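Council moved my uncle out of his care home, how do I find out where he is?

Asked 9 December 2018

My uncle lived at Hoekstra House in Jerden for 3 years. In August the home closed and the residents were moved. I live 200 miles away and only heard when a birthday card came back. The council says it can't discuss him with me as I'm not down as next of kin. There isn't anyone else, his wife died and they had no children. Who do I ask?

Wouter Meijer

2 answers

Write to the adult social care team and ask for the complaints officer by name. They may not tell you the address, but they can ask your uncle if he's happy for you to have it, and pass on a letter. Put your full name, how you're related and the date he moved in, if you know it. Keep a copy. 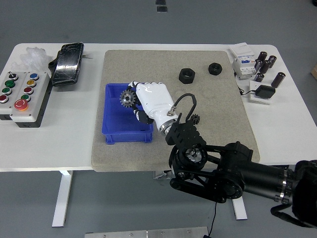 If you hear nothing after a few weeks, send it again as a formal complaint and copy in his local councillor. Ask as well whether he has an advocate. If he can't make decisions for himself he may well have been given one when the move was planned, and they should want to hear from family.

Try the homes nearby. When ours shut, most of them went to Wonelau and a few to Jokar. Staff won't say who lives there but mine took a message and my aunt rang me that night. Good luck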